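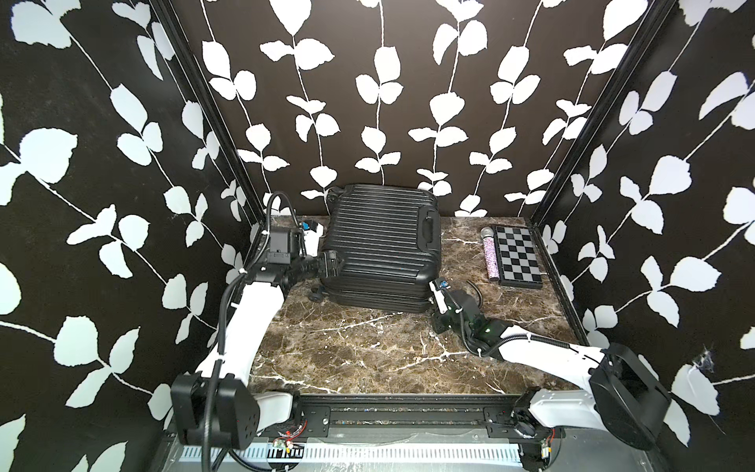 Garkero released the second version of Trenero, its planning and control software for two-armed workcells, in April 2018. The lead engineer for the release met with the Bellmont newsletter to discuss what has changed and what remains unfinished.

The most significant revision concerns the way the two arms share a plan. In the first version, each arm was given its own path and the software checked for collisions afterward. "We were planning twice and then arguing with ourselves," the engineer said. "Now the planner treats both arms as one system from the beginning. It is slower to start, but it throws away far less work."

The team evaluated the change on 1,823 recorded tasks. Of these, 1,726 produced a valid plan at the first request. The engineer described the figure as encouraging and noted that a valid plan is only the start of a task. Execution errors are logged separately by a tool called Do, which replays each run alongside the planner's own record.

Objects placed close together continue to receive particular attention. "A segmentation model would like to merge things that touch," the engineer said. "If it does, the grasp planner is handed one object with a very strange shape."
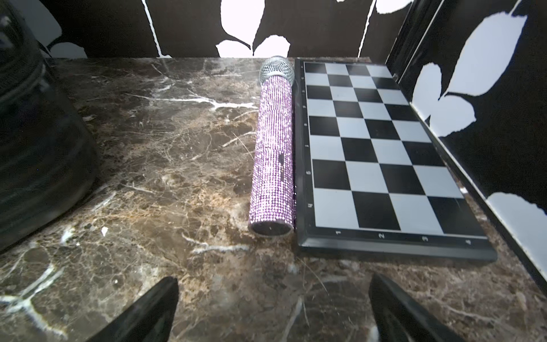
A rhinestone-covered microphone beside a chessboard, from the wrist camera.

Perception at short range was the subject of much of the conversation. Trenero now assigns a confidence value to every wrist camera image before the controller is permitted to use it. A ribbed gray surface that fills much of the view, with its ridges smeared by motion and a nearly white area washed out between the fingers, receives a low value, and the controller relies more heavily on joint positions until the next usable image. "The repeated ridges are difficult even when they are sharp," the engineer said. "One looks very much like its neighbor, and the tracker can slip over by one without reporting an error."

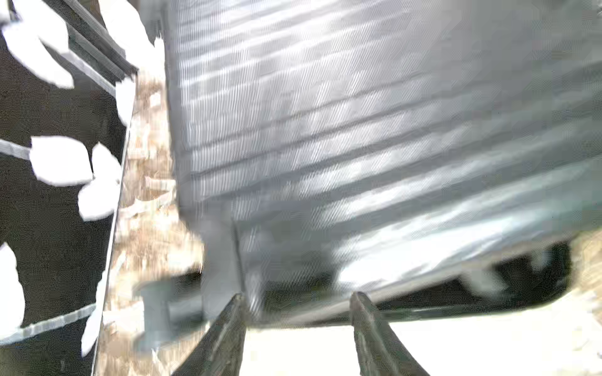

Calibration is the area in which the engineer expects the next improvements. The present routine requires an operator to complete 47 steps, and the team intends to automate most of them before October. Lighting will be part of that work. With both fingertips dark against a surface as bright as the one between them here, the software can find the outline of the gripper easily but recovers little from the surface itself, and exposure is still set by hand. "I would like the camera settings to be part of the plan," the engineer said. "At present they are a line in a configuration file."

Garkero will continue to support the first version for existing Bellmont users. Configuration files from that version must be converted before they are loaded.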